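Kakness sets equipment budget for manipulation data work, splits order between wrist rigs and hand-held grippers

10 April 2018

Kakness has approved its equipment plan for the coming year and will divide the spending between wrist-mounted motion controllers and hand-held gripper tools with built-in cameras. The company collects recordings of everyday hand tasks and supplies them to firms that train robot arms. A first order goes out this month, with a second held until July.

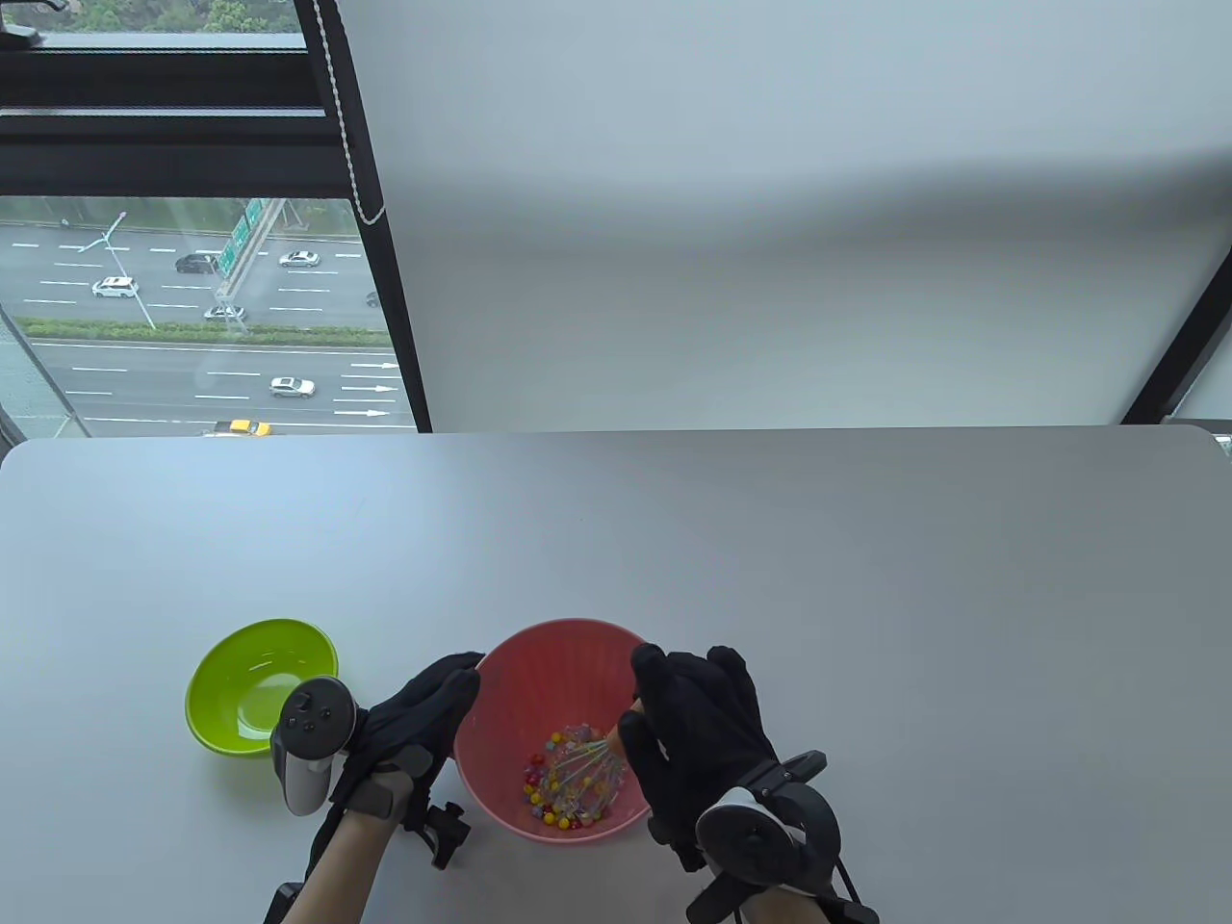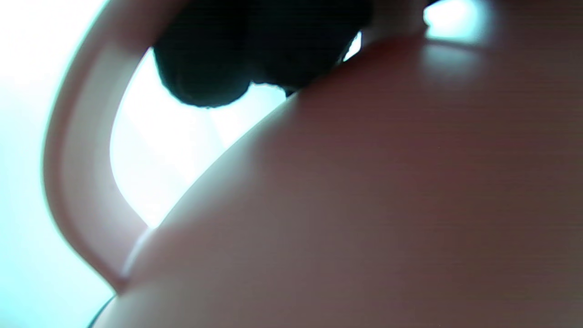 The plan follows a review by Menaka Amarasinghe, who runs equipment planning at Kakness. It compared the two capture methods on purchase price, setup time, spare parts and the share of recordings that had to be thrown out. Neither method came out ahead on every line, and the review recommended buying both in unequal amounts.

Under the approved split, the first order covers 21 hand-held grippers from Javico at $699 each. The price includes the camera, one set of fingers and a charging dock. It does not include mounts, spare fingers or calibration boards, which Kakness will buy separately. Wrist rigs will be added in July if the site has enough trained operators to keep them in use through a full shift.

"The unit price is the easy part," Amarasinghe said. "We had to put a number on the straps, the brackets and the cables, and on the time it takes to get one person fitted and tracking properly. Last year those costs sat in three different budgets and no one added them up."

According to the review, wrist rigs leave the fingers free, so an operator can use ordinary kitchen and household tools the usual way. They are preferred for stirring, scooping and other tasks in which one hand holds a container and the other works inside it. The drawback is fitting time. Straps shift during long sessions, and each shift means a new calibration before recording can go on.

The hand-held grippers need very little fitting and can be passed from one operator to the next. Their recordings also map more directly onto a two-finger robot hand. The review lists two weak points. The lens sits close to whatever is being handled, so a large object can fill most of the view, and strong light from behind washes out detail. Kakness has set aside money for window shades and for fixed lamps at every station, an item missing from earlier plans.

Operating targets were set at the same time. Each station is expected to deliver 100 accepted recordings per week once it is fully staffed, and the site as a whole is to reach 2,000 before the July order is released. A recording counts as accepted only if tracking holds from start to finish and the object stays in view for the key part of the task.

Props are budgeted as consumables. Bowls, utensils, beads and similar items will be bought in mixed colors and sizes from Plastside under a standing order, with replacement on a fixed schedule. The review found that worn props were often kept in service too long and that scratched surfaces made recordings from different weeks hard to compare.

Hideaki Kobori, who heads site operations, said the order was kept small on purpose. Storage and network capacity have to grow along with the number of stations, and the current server can't take a full set of cameras running at once. An upgrade is being quoted by Ametepe and will be paid for out of the same plan.

"If the server slips, the July order slips with it," Kobori said. "I would sooner have grippers on back order than grippers in a closet."

Maintenance will be handled in-house for the first year. The plan provides one spare gripper per row of stations, a stock of straps and cable ties, and two days of technician time each month. Kakness did not take the extended service contract Javico offered, citing the turnaround time for returned units. Amarasinghe said the decision would be looked at again after the second order, when the failure rate of the first batch is known.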